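Search stories, topics, authors
Go

March
By Nele Dijkstra

Closing the lid, over and over

The task is listed in the Skakville log as "laptop, close, from upright". A person does it in a second or so without looking. Mesfin Birhane has now done it 36 times in one morning, and the trainers at Wouters would like more.

Wouters teaches household tasks to robot arms by demonstration. In some sessions the operator drives the arm from a desk, using a pair of hand-held levers that copy their motion to the machine. In others the operator does the job with their own hands while a camera worn on the chest records it. The two kinds of recording are stored separately and mixed later, when the control software is trained.

Anouk Vermeulen runs the remote-control side. Her complaint about laptops is the hinge. It resists at first, then gives way near the bottom of its travel, and an arm that keeps pushing at the same force will slam the lid. Human operators ease off without noticing they have done it. On the levers, which pass back very little feeling, they have to learn to ease off on purpose.

"New operators stop halfway and check," she says. "The model learns the stop. Then you have a robot that pauses in the middle of every lid."

Those recordings are labelled and set aside. The current collection holds 2,988 accepted demonstrations across all tabletop tasks, and Els Kramer, who reviews them, rejects a take if the hand leaves view or the laptop slides on the cloth. Sliding is the more common fault. The operator is allowed 2 attempts at a layout before it gets changed.

Layouts matter more than the early plans assumed. The first set was recorded on a bare grey bench, and the software trained on it did poorly once there was a patterned tablecloth under the computer. Tables are now dressed as they might be at home, with food and odds and ends left beside the keyboard. Colour and clutter vary from one layout to the next. The reach to the lid varies too, but within limits the arm can match.

Birhane prefers working by hand. It is faster, and his wrists are less sore by mid-afternoon. Vermeulen's view is that hand recordings show what to do and the levers show what the arm can manage, and she wants both for every layout on the list.

Comments

Endness: How do they handle lids with a stiff hinge? Mine lifts the whole base.

Mirjam Brouwer: The bit about pausing halfway was new to me. We had the same trouble with cupboard doors.

Skomunetti: Would have liked more on the levers.
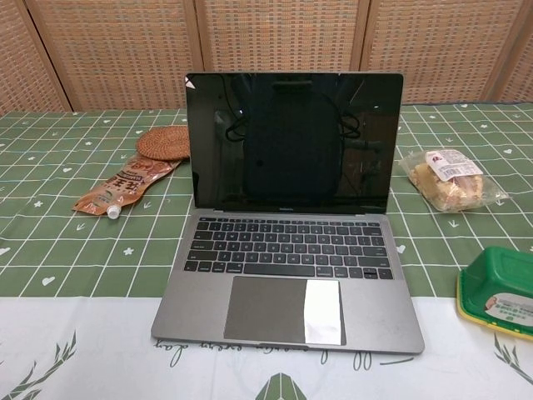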